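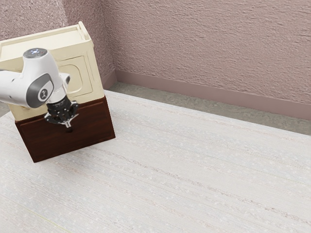

## Orkeck Two-Tone Storage Cabinet

The Orkeck is a small storage cabinet with a painted cream body over a stained drawer. It is made for entryways, bedrooms, and living rooms where a full sideboard would take up too much wall. The drawer front is dark reddish-brown wood. The front of the cream section has a molded panel outlined with shallow grooves.

The top is slightly recessed, with thin raised rims, so keys, pens, and loose change stay put. It also means that a tray or lamp base wider than the recess will sit on the rims and may rock. Measure the base of your lamp before you order.

Item number: 411

### What it is for

Most customers buy the Orkeck for one of these uses:

- Table linens, candles, and serving pieces
- Board games and puzzles
- Blankets and off-season bedding
- Craft supplies and wrapping paper
- Papers and chargers you want out of sight

It is not a file cabinet. The drawer has no rails for hanging folders, and letter-size folders laid flat will use up most of the space. If you need to store files, look at the Ondieki instead.

It is also not meant to hold a television. The top will take the weight of a small one, but there is no cable opening in the back panel, and we do not recommend drilling one.

### Finish

The cream paint is a satin finish, applied in two coats over primer and then sealed. The edges are rubbed back by hand before sealing to give a worn look. How much is rubbed back varies from cabinet to cabinet. Some have a good deal of wear along the end rim and others have only a little. We can't match the wear to a photo or to a cabinet you already own.

The drawer front is stained, then finished with a clear wax. Wood takes stain unevenly, so expect lighter and darker areas and some visible grain. The color will deepen a little over the first year, more so in a bright room.

The inside of the drawer is unfinished. If you plan to store white linens, line it with acid-free paper or washed cotton. A raw wood drawer can leave a yellow mark on fabric that stays in contact with it through a summer.

### Assembly

The cabinet body ships assembled. You will need to do the following:

1. Remove the drawer from its protective sleeve.
2. Attach the four floor glides to the underside of the base.
3. Attach the wall strap.
4. Slide the drawer in until it stops, then push firmly once to seat it.

A Phillips screwdriver is the only tool required for the glides. The wall strap comes with a wood screw for the cabinet and a wall screw for a stud. If you are fastening into drywall with no stud behind it, or into brick or plaster, buy the correct anchor at a hardware store. Hardware for those walls is not included.

Use the wall strap in any home with children, even if the cabinet will hold only light things. An open drawer moves the weight forward, and a child who pulls on it can bring a cabinet over.

### Placing it on a rug

The glides are felt and work well on wood, tile, and vinyl. On a rug they do nothing useful, and you can leave them off.

A low, flat-woven rug is fine. On a thick rug the cabinet may lean forward or sink at one corner, and the drawer can begin to drift open. Two things help:

- Put all four corners on the rug, or all four off it. A cabinet with its front on a rug and its back on bare floor will tip toward the wall.
- Slip a thin piece of hardboard under the base, cut a little smaller than the footprint so it doesn't show.

Check for level again after a few weeks. Rug pile packs down, and it doesn't always do so evenly. Rug dents from the base can usually be lifted with a damp cloth and a warm iron held just above the cloth, but check the care tag on your rug first.

If the cabinet will stand near a corner, leave a hand's width on the side nearest the wall. This gives you room to grip it when you need to move it. On a rough or textured wall it also keeps the painted side from being scraped.

### Care

Dust with a dry, soft cloth. For marks on the cream paint, use a cloth dampened with water and a drop of dish soap, then wipe dry. Do not use spray cleaners that contain ammonia, and do not use melamine sponges. They cut through the sealer and leave a dull patch.

For the drawer front, use a clear furniture wax twice a year. Do not use oil on it, as oil softens the wax and will pick up dust.

Dust collects along the inside edge of the top rims and in the grooves of the front panel. A dry paintbrush with soft bristles gets it out faster than a cloth.

Chips in the paint can be filled with the touch-up pot that comes with the cabinet. Stir it well, put on less than you think you need, and let it dry overnight before adding more. The pot keeps for about 8 months once opened. Replacements are sold separately.

### If the drawer sticks

The drawer runs on wood, with no metal slides. In humid weather it may get tight. Take it out and rub a plain white candle along the bottom edges of the drawer sides and along the runners inside the cabinet. Do not sand the drawer during a humid month. It will be loose by December.

If it still binds after waxing, check that the cabinet is level from front to back and from side to side. A body that is slightly twisted on an uneven floor will pinch the drawer at one corner. Contact us if leveling does not fix it.

### Other pieces in the range

**Emura.** A narrow nightstand with the same cream and dark stain. One drawer, open shelf below.

**Ondieki.** A taller cabinet with a file drawer. It comes in cream only.

**Feteo.** A low bench with a lift-up seat. The seat is stained and the base is painted cream. It is often bought with the Orkeck for an entryway.

The paint is mixed from the same formula across the range, but batches can differ slightly. If you want two pieces to stand side by side, order them together and ask in the order notes for the same batch.

### Delivery

The cabinet is delivered by freight carrier to your front door or to the lobby of your building. The carrier will call to set up a time. Carrying it inside and up stairs is available for an added fee, which must be selected at checkout.

Open the carton before the driver leaves if you can. If there is damage, write it on the delivery slip and take photos of both the carton and the cabinet. Keep all the packing until you are sure you are keeping the piece.

### Returns and warranty

You may return an unused cabinet within 90 days. It must be in the original carton. Return freight is paid by the customer unless the cabinet arrived damaged or we sent the wrong item.

Joints, drawer, and back panel are covered for the life of the cabinet for the first owner. Paint and stain are covered against peeling, but not against scratches, water rings, sun fading, or wear from use. The warranty does not cover cabinets kept outdoors, on a covered porch, or in a bathroom.

To make a claim, send us the item number, your order number, and a photo of the problem. The order number is printed on a label on the back panel, near the bottom.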